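Two-Arm Manipulation: Student Project Module
Handout 8: The cube board
June 2023
Notes by Rasmus Krūmiņa, module tutor

Right, the fun part! You have spent the spring on frames, joint limits and gripper commands, and now you get to make two arms share one table. Please read this before your first bench slot, bring it with you, and scribble on it as much as you like.

1. What you are working with

The bench is the one we call Pomer. It has two arms mounted along the back edge, each with a two-finger gripper, and a brown work surface marked out in squares with blue tape. The task pieces are small wooden cubes: red, blue, green, orange and yellow.

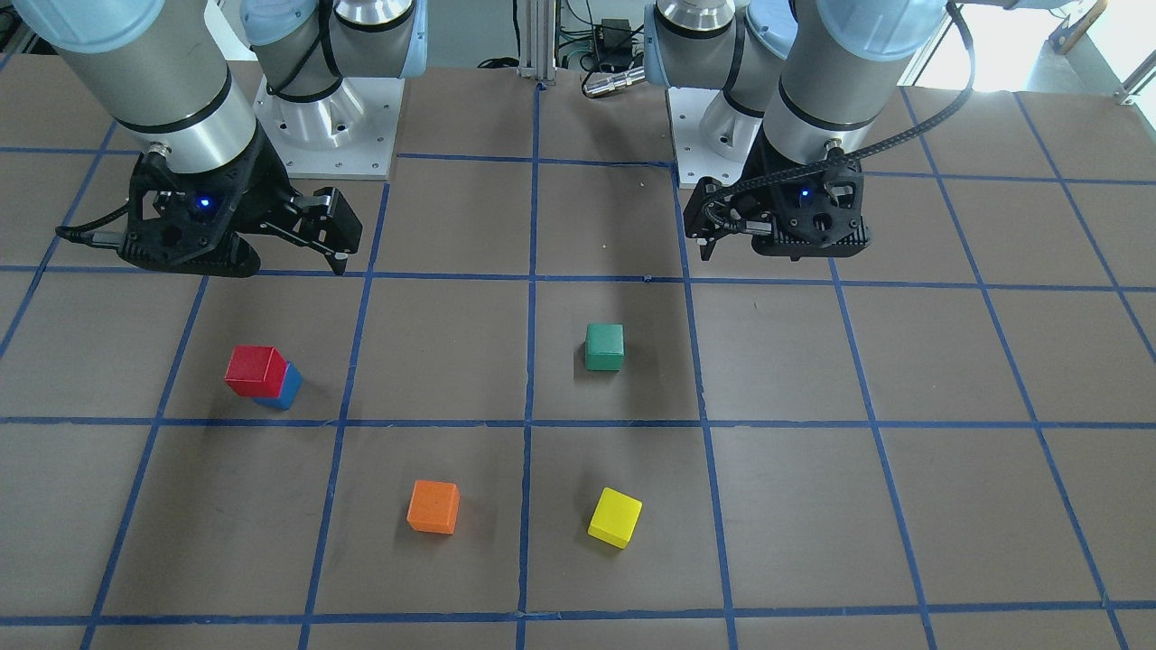 Figure 1. The cube board with both arms low over the grid.

A word on left and right, which has caught out every group so far (and me, twice). We name the arms from the robot's side. If you stand at the front of the table facing the robot, its right arm is on YOUR left. Your code, your log and your shouting across the bench should all use the robot's names.

The squares are there for people to talk about positions. They were taped by hand, so the lines wander a bit and the squares are not all the same. Don't type a square's corner into your program and expect the gripper to land on it. Use the poses from the Clorkia tracker and keep the squares for your log sheet.

2. The task

Your program is given a start layout and a goal layout. It has to get from one to the other, one cube per square at the end, without the arms ever entering each other's keep-out zone. Either arm may move any cube. Choosing which arm goes is where most of the interesting thinking lives, so do it on paper first. Last year the Rimkutė group filled a whole wall with sketches before they wrote a line, and theirs was a lovely solution.

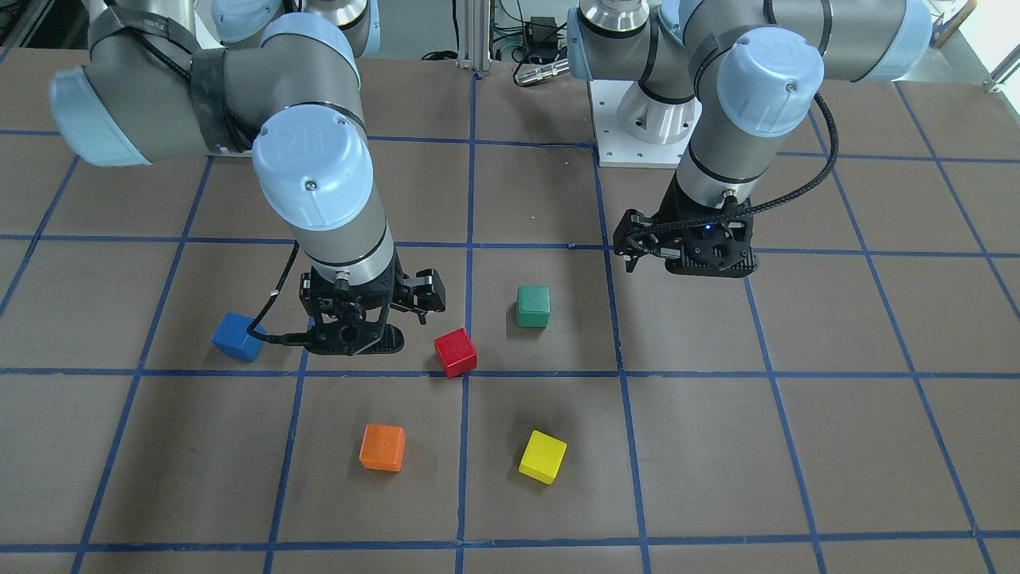 Start layouts are untidy on purpose. A cube may be turned at an angle, or lying across a tape line so that it belongs to two squares at once. Decide early what your program calls that. Both "nearest centre" and "ask again after a nudge" have worked well in the past, and I'd love to see a third idea.

Things to settle before you book the bench:

- the order of moves, and what happens if one of them fails
- which way the fingers close on a cube that is turned
- a safe height for carrying
- where the other arm waits

That last one matters more than it looks. An idle arm parked low over the grid blocks squares you may want in three moves' time.

3. Working through a single move

Start with one cube and one arm. Really, just one! It feels slow, but you will learn more from a clean single move than from a grand plan that stalls halfway.

a) Send the waiting arm to its hold pose and check that its zone is clear.
b) Open the gripper, come in above the cube, and line the fingers up with two opposite faces.
c) Lower, close, and read the finger position back. If the fingers have closed fully, you have grabbed air.
d) Lift to carrying height before any sideways travel.
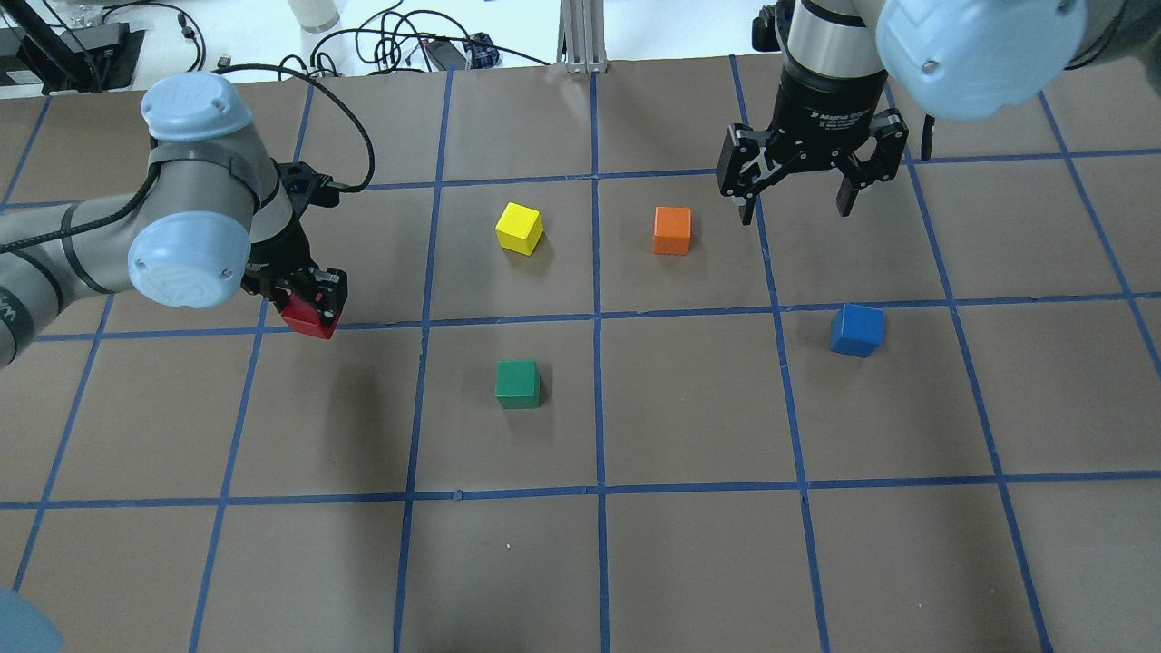 e) Lower over the goal square, open, and go straight up before turning away.
f) Read the cube's pose again and write it in the log, even when it looks perfect.

Once that runs cleanly 19 times out of 21 with one arm, swap to the other and do it again. Then, and only then, let them take turns.

4. What to hand in

Your code, your log sheets, and 2 pages on how you chose which arm to use. Drawings are very welcome. Upload everything to Pandlow under your group name. Resubmissions are open until the end of August.

Bench rule, same as ever: one person at the keyboard, one with a hand on the stop button, and hands off the board while either arm is live.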